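The Rulebook for Rooms That Don't Exist

Wednesday, June 5, 2024

There is a document going around the robot business this spring, and everyone I talk to has an opinion on it, including several people who plainly haven't opened it. It is called the Grundia guidelines. It runs to 14 pages, and it sets out what a company should be able to show before it claims that an arm trained in simulation is fit to work near people.

I have read it twice. The first time I was impressed. The second time I started marking the verbs. "Should" turns up everywhere. "Must" turns up in two places, and one of those concerns file formats.

The central idea is fair enough. A simulated robot can practice a grasp thousands of times before lunch, and a real one can't. So Grundia asks for 300 simulated trials per task, with the walls, floors and lighting changed between runs, and a written record of every failure. Drostolura, which sells picking arms to small warehouses, signed up in April. So did Zornomitz, its main rival. Both put the badge on their websites the same week.

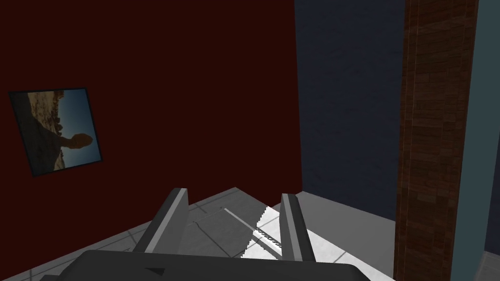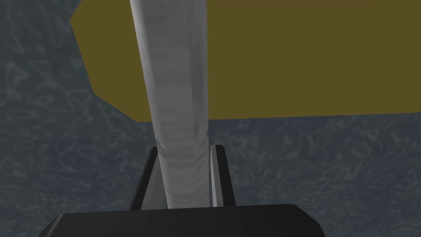
Simulated work, seen from behind the gripper: open fingers over a tiled floor, and a gray rod held between them.

What counts as a failure, though? Grundia leaves that to the company. If the fingers close on a part and it slips a little, one firm may log a miss and another may log a success with a remark. Two arms with the same score could be very different machines, and a buyer would have no way to tell.

Then there is the matter of variety. Changing the paint on a wall is cheap. Getting friction right is hard, and so is a part that bends, or one with oil on it. The guidelines give four pages to how things look and half a page to how they feel in the grip. I suspect that is where the easy agreement was.

Karamanlidis, a small testing shop that makes its living checking other people's arms, has put out a stricter list of 13 checks. It wants a fixed definition of a dropped part, real-world trials alongside the simulated ones, and the failure logs made public. It has a business interest in all this, of course — more checks, more invoices — but the list is better. So far neither Drostolura nor Zornomitz has adopted it.

If you are buying an arm this year, ask for the failure log before you ask about the badge. Ask who decided what went into it, and whether you can see the runs that were left out. A company that has done the work should be able to send it over the same day.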